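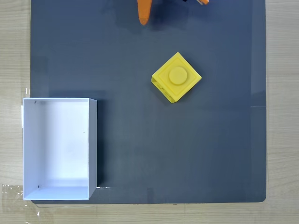

The small joys of a box for everything

By Waqas Jatoi
10 Mar 2019

There is a particular sort of quiet that settles over our house after tea, when the kids are in the bath and the blocks are still all over the place. I used to dread it. Now I put the kettle on, unroll the grey mat over the good table (pale wood, bought second-hand in Cenville and far too easily scratched) and get on with the sorting, and I've come to look forward to it more than I'd admit to my brothers!

We started in November, when my aunt was clearing out her place and passed on her whole collection. She had kept a tally on the lid of the tub, bless her: 1,251 pieces, from big chunky single-stud cubes down to bits you'd only find with a bare foot. My daughter is 8 and wanted them by shape. My son is 4 and wanted them by colour, and mostly he wanted the yellow ones.

The colours won, and so did plain white boxes. I had looked at fancy drawers with little labels, but a low open box is something a small child can see into and reach into, and he can drop a block in without any help from me. If a box gets squashed we find another. The mat matters just as much, I think. A bright block shows up beautifully against dark grey, and it doesn't clatter the way it does on bare timber, which is a kindness to whoever is reading in the next room.

Some evenings we manage one colour before someone needs a story. Other evenings I stay up by myself with a cup of tea gone cold beside me, turning a cube over in my fingers and wondering what it was part of at my aunt's, a castle or a garage or some long wall around the lounge room. The red ones are next, and there are an awful lot of them.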